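실란트 카트리지 정리 작업 모음 README

버전 2, 마지막 수정 2018-10-14

안녕하세요. 이 폴더를 열어 주셔서 고맙습니다. 공방 작업대 위에서 튜브와 카트리지를 통에 담고 꺼내는 과정을 모아 둔 자료이고, 원래는 Grosido 공방 식구들끼리만 보려고 만들었습니다. 그런데 Zastis 쪽 분들도 쓰고 싶다고 하셔서, 처음 보시는 분도 헤매지 않도록 설명을 조금 길게 적어 봅니다. 제가 워낙 말이 많은 편이라 필요한 데만 골라 읽으셔도 괜찮습니다.

어떤 자료인가

전체 기록은 79건입니다. 한 건은 물건 하나를 통에 넣거나 통에서 꺼내는 동작 하나에 해당합니다. 건마다 짧은 메모가 붙어 있고, 메모에는 물건의 종류, 통의 모양, 어느 손이 주로 움직였는지를 적었습니다. 79건 가운데 20건은 8월에 먼저 정리한 것이라 메모의 말투가 조금 다릅니다. 그때는 "튜브"와 "카트리지"를 섞어 썼는데, 나중에 고치려다가 그대로 두었습니다. 검색하실 때는 두 낱말을 다 넣어 보시는 게 좋겠습니다.

물건에 대하여

실란트나 코킹제처럼 길쭉한 원통형 물건이 중심입니다. 이런 물건은 겉보기에는 단순해도 막상 통에 담으려면 은근히 손이 갑니다. 똑바로 세우면 쓰러지고, 눕히면 구르고, 비스듬히 기대 놓으면 옆의 것이 밀려나거든요! 그래서 담는 방향을 세움, 눕힘, 기울임으로 나누어 적었습니다. 튜브가 통에 닿기 시작할 때 기울어 있으면 나중에 어떻게 놓였든 일단 "기울임"으로 적는 것이 저희 약속입니다.

라벨의 글씨는 옮겨 적지 않았습니다. 글씨가 작아서 잘 안 읽히는 경우가 많았고, 억지로 읽다 보면 틀린 상품명이 들어가기 쉽더라고요. 대신 몸통과 뚜껑의 색은 되도록 적었습니다. 파란색과 흰색이 섞인 것은 "파랑-흰색"으로 통일했으니 순서를 바꾸지 말아 주세요.
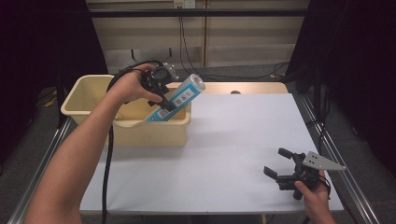
색 이름 때문에 한참 이야기를 나눈 적도 있습니다. Kelechi Yusuf 님은 통을 "크림색"이라고 부르고 저는 "연노랑"이라고 불렀는데, 조명에 따라 둘 다 맞는 말 같았습니다. 결국 메모에서는 "베이지"로 쓰기로 했습니다. 혹시 예전 메모에 크림색이나 연노랑이라고 남아 있더라도 같은 뜻으로 보시면 됩니다.

통과 작업대

통은 위가 트인 네모난 플라스틱 통을 기준으로 삼았습니다. 모서리가 둥글고 테두리가 살짝 벌어진 통은 긴 물건을 비스듬히 넣을 때 편합니다. 작업대는 흰 판이고, 통은 뒤쪽에 놓는 것을 기본 배치로 합니다. 앞쪽을 비워 두면 넣을 물건을 내려놓거나 방향을 바꿔 잡을 자리가 생깁니다. 다른 배치를 쓴 건에는 메모 끝에 "배치 다름"이라고 적어 두었습니다.

메모 읽는 법

메모 한 줄에는 칸이 7개 있습니다. 순서대로 번호, 물건, 색, 통, 방향, 손, 비고입니다. 비고가 비어 있으면 특별히 적을 일이 없었다는 뜻입니다. 손 칸의 "왼"과 "오"는 물건을 옮긴 쪽만 가리키고, 반대쪽 손이 무엇을 들고 있었는지는 비고에 적습니다. 이 부분을 헷갈려 하시는 분이 제일 많았습니다. 저도 처음 몇 줄은 잘못 적어서 다시 썼습니다.

아쉬운 점

물건 종류가 고르지 않습니다. 원통형은 넉넉한데 납작하게 눌린 튜브나 뚜껑 없는 것은 적습니다. 또 빈 통에 첫 번째 물건을 넣는 경우가 많고, 이미 가득 찬 통에 끼워 넣는 경우는 드뭅니다. 창고 정리를 통째로 살펴보려는 분께는 부족할 수 있으니, 그럴 때는 Dikeck 선반 정리 모음을 함께 보시기를 권합니다.

사용과 문의

공부나 연구에 쓰시는 것은 언제든 환영입니다. 다른 곳에 다시 올리실 때는 이 README도 꼭 같이 넣어 주세요. 메모 없이 기록만 돌아다니면 받은 분이 방향 칸의 약속을 알 길이 없어서요. 틀린 색 이름이나 빠진 칸을 발견하시면 Hafþór Vestergaard 앞으로 번호와 함께 알려 주시면 됩니다. 답이 조금 늦더라도 하나하나 읽고 고치겠습니다.

관련 자료
Dikeck 선반 정리 모음
Arnardóttir 공구 서랍 메모
Zastis 작업대 배치 안내
Grosido 공방 색 이름표
뚜껑과 노즐 분류 초안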